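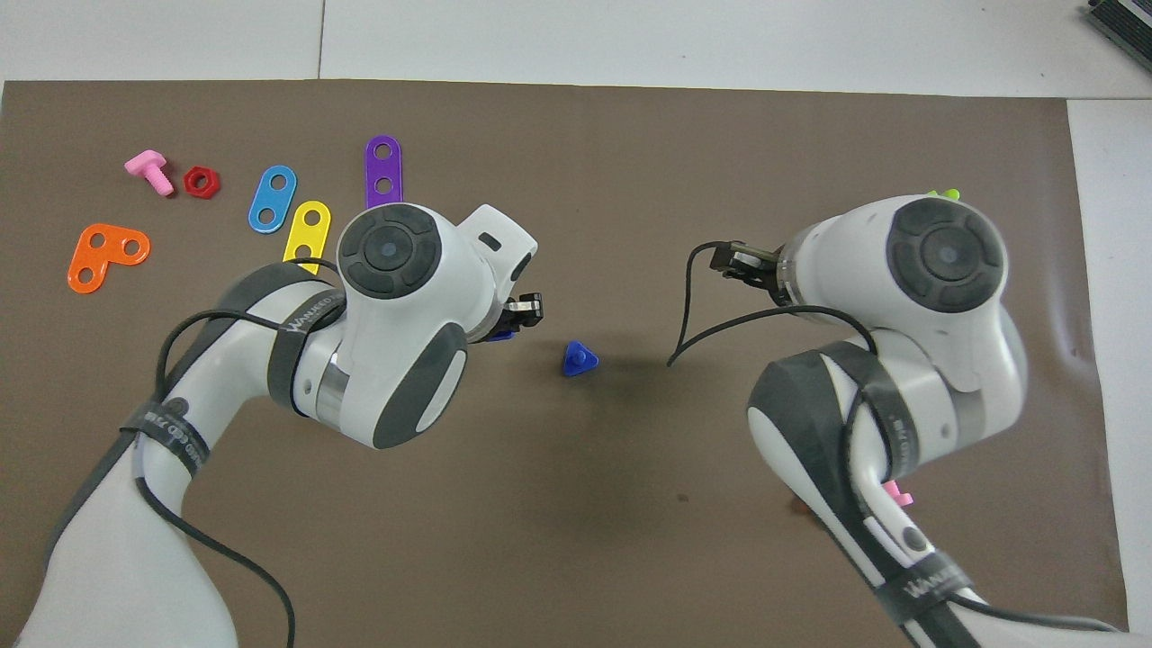

Skudham Craft & Table Forum > Work surfaces > Brown mat on a white table, keep or ditch?

mirandaglue
11 September 2019
So I finally put a big brown mat down on my white table and I can't decide if I love it. It covers nearly the whole top, with just a skinny strip of white left along the back and down the right side. Small colored bits (blue, pink, lime green, that sort of thing) are so much easier to find on it than on the bare white! But my partner says it makes the room look like a shoe repair shop. Keep or ditch?

pegboard82
Keep. I worked on a bare white top for 2 years and the glare gave me a headache every single evening. Brown is easy on the eyes and it hides glue drips too.

Gradier
Going to disagree. Brown is fine for bright pieces, but try sorting anything tan or rust on it and you'll be patting the table like you lost your glasses. I use a pale gray one from Mullby and I wouldn't go back.

mirandaglue
Ha, I don't own anything tan. Mine are all candy colors – the pink ones especially just pop.

oldtin_104
What's it made of? The cheap ones curl at the corners after one winter. I had mine under a stack of cookbooks from Christmas until March and it STILL curled.

mirandaglue
No idea, the label fell off before I thought to read it. Lifting a little on the right edge already, fingers crossed.

pegboard82
Is your table one piece or two? Mine has a seam in the top and I swear half my beads went down there before I got a mat. If yours has a seam, leave the mat on and don't look back.

Gradier
Or fill the seam? A bit of clear filler and you're done, no mat needed.

pegboard82
Filler cracks if the table ever gets moved, and mine gets shoved against the wall every time we have people over. Mat wins.

oldtin_104
My only gripe with a mat that big is cables. Anything with a cord ends up trailing across the middle of it and then you catch it with your sleeve and there go the pieces. I put 3 sticky clips on the back edge of the table and that mostly fixed it.

mirandaglue
Oh, clips are a good idea. I'm keeping it, I think. Might trim the right side though, so I have a wider white strip for my coffee.

Gradier
Measure before you cut. I trimmed mine crooked and I look at it every day.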